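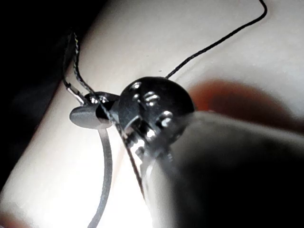
Dark, glossy and small: a metal bead at close range.

The Knot Comes Back

Everybody ties one badly. Shoes, trash bags, the tarp on the trailer. Then it slips on the highway outside Limport and there goes the mattress.

Knots were supposed to be over. Velcro, zip ties, ratchet straps, those plastic clips on bread. And yet the Fuvdale hardware store has a whole wall of cord again, cotton and nylon and tarred hemp, and a beginner class in the back room that filled up by October. No experience needed. Bring your own scissors. Most people forget the scissors.

So why now? Partly being stuck at home. Partly cheap – a hank of practice line costs less than lunch. And some of it is plain annoyance at stuff that breaks and can't be retied. A clip snaps, you throw it out. A rope frays, you cut off the bad end and start again. 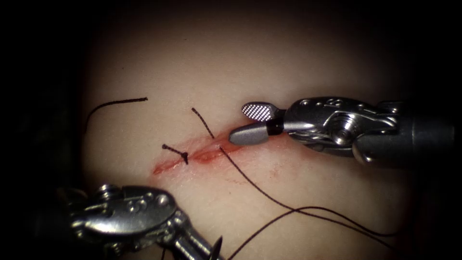 Page last updated: December 15, 2020

The first thing you learn in class is that the tails matter. Beginners trim too close, proud of how neat it looks, and the whole thing walks loose by supper. Leave some tail. Then leave a bit more if the line is slick. Fishing line is the worst for this, wet it before you pull tight or the friction weakens it.

Second thing, there's no such thing as a strong knot in general. A bowline holds a loop under load and can shake out when it's slack. A reef knot is fine on a parcel and a terrible way to join two ropes you plan to trust. Same cord, same hands, wrong job. The old sailing manuals go on about this for pages and they are right.

The book everyone passes around here is the Prultitz handbook, the 2000 printing, 351 pages, with line drawings that look like somebodys plumbing. It is not friendly. There is a chapter on hitches that assumes you own a mule. Used copies go for silly money now, and the newer edition dropped the mule but also dropped half the splices, so people hold on to the old one.
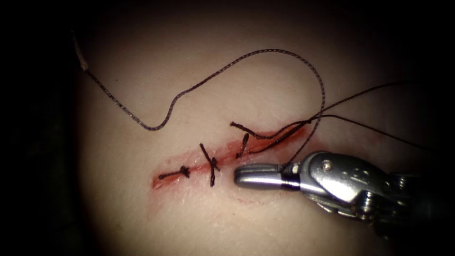
By the Features Desk

Quilters got there long before the rest of us. Ask at any fabric counter. Quilter's knot, wrap the thread round the needle, slide it down, done. Or upholstery, where a slipknot lets you snug a button down into the foam, then lock it off once the depth looks right. Nice feeling when it catches.

Anghel, the twine brand most of the class uses, sells a 438 foot cone that lasts forever unless there's a cat. Waxed or plain. Get the waxed, it grips itself and forgives a sloppy finish. Your fingers will be sticky all day though.
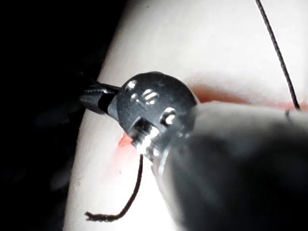

Small knots are a different animal from rope. Beading thread, fly tying, jewelry wire, anything where fingertips get in each others way. Fat pliers hide the work, which is why the slim, tapered jaws over that pale pad look so right for the scale, narrow all the way to the tip. Look for that shape in a bead shop too. And smooth inside, no teeth, or you chew up the thread.

Where to start? A shoelace and a chair leg. Tie a round turn and two half hitches until you can do it while watching TV, then in the dark. Ten minutes a night is plenty. The next Fuvdale class covers splicing, which is slower and a lot harder on the thumbs. Scissors again – and this time the sharp ones.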